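Elcombe's Fix-It Sunday is back, and this time it has a proper home

I've been moaning in this column about dead computers since the spring, so it's only fair that I get to bring some good news for once.

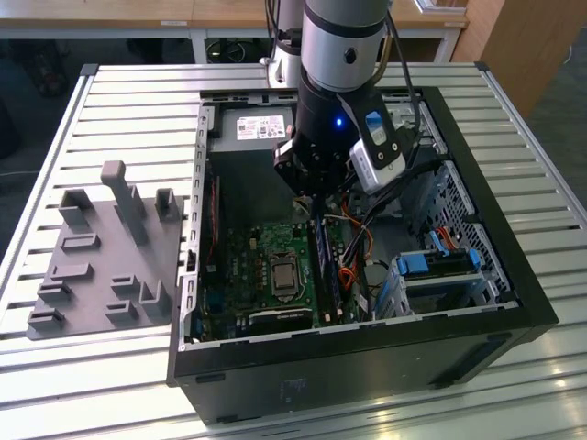 Old towers welcome from September

The repair morning that used to squeeze into the back of the Bremis Street library is moving to the old Ayala furniture store, and the doors open on the first Sunday in September at 9:30. It's free to walk in, free to sit down and free to have somebody look at your machine. You only pay for parts, and only if you say yes to them first.

If you never made it to the library version, you missed a lot of elbows. I went twice last winter with a desktop that shut itself off every time I opened more than two browser tabs, and both times I ended up balancing it on a radiator cover while I waited (the radiator was on, so I'm not sure that helped). The new place has 15 benches, each with its own power strip, and a separate corner for lamps, toasters and anything else with a plug. There's parking out back too, and if you've ever carried a full-size tower four blocks in the rain you'll know why I'm so happy about that!

The organizers told me 886 items came through the library room last year. That's a lot for a town our size, and more of it was computer stuff than I would have guessed. Phones and kettles still turn up, but the big thing now is older desktops that people want to keep going for homework, bookkeeping or just email. Over 600 of those items went home working. The rest were either too far gone or needed a part that would have cost more than the thing was worth, and for those there's going to be a recycling cage by the loading door.

I asked what most people's computers need, half hoping to hear something dramatic about mine. Nope. Dust, mostly. After that it's worn-out hard drives, then memory that has worked itself a little loose in its slot, then tired power supplies. Mine was dust. I had vacuumed the outside of that thing for six years and never once taken the side panel off.

What to bring

Bring the power cord. I can't say this loudly enough, and neither can the people running the door, who had to borrow a cord for me on my first visit. Desktop owners can leave the monitor at home, as there will be screens to plug into. If your computer has a password, either know it or be ready to type it in yourself. Nobody there will ask you to write it down.

Back up your photos before you come, if the machine still starts. If it doesn't start, tell them at the desk and they'll put you with someone who can try to copy your files off the drive before anything else gets touched. That line moves slower, so get there early and bring a book.

One more thing, and I'm passing this on word for word because I was asked to: "Please don't take it apart in the parking lot." There must be a story behind that one, but I couldn't get it out of anybody.

How it's being paid for

The move is covered through next summer by a grant from the Surex fund, which also paid for the new lighting. After that they'll be looking for $400 a month to keep the lights on, and there will be a jar by the coffee. I know, I know, there's always a jar by the coffee. But I priced a new desktop back in January when I thought mine was finished, and I'd have filled that jar several times over before I got close to it.

They're also looking for people who can fix things, or who would like to learn. You don't have to be an expert - a couple of the regulars started out as customers who hung around asking questions until someone handed them a screwdriver. Sewing machine people are especially wanted. There are four machines on the waiting list already and exactly one person who feels brave about them.

Sessions run until 1, and the last items are taken in at 12:15. You can't book a slot, but you can leave your name at the library desk during the week before and they'll carry the list over on the day. The number 6 bus stops across the street from the Ayala building, and the entrance with the ramp is on the side, next to the bakery.

I'll be there with a printer that has been telling me it's out of paper since Easter. It has paper. Come and say hello if you see me, and save me a seat near the coffee if you get in first.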